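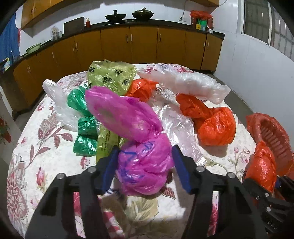

Slide 4: Pink bag between the finger pads, second gripper at right.

Femach planner, perception side. Start with the bags – thin plastic has no rest shape, so the pose estimator from January is gone. We segment, then score grasp pairs on the mask.

Point at the clear bag next to the pink one. Transparent film drops out of depth; we fall back to color edges.

Training set: 1,376 grasps, hand-held grippers only. Both grippers log on one clock. Say this slowly, Rathore will ask.

Failure modes, 2:
– printed pattern on the sheet read as bag edge
– two touching bags merged into one mask

Controller: close until pad width stops changing, hold, lift. No force sensing yet.

Skip the Sistard comparison if short of time. Next slide: replanning after a slip.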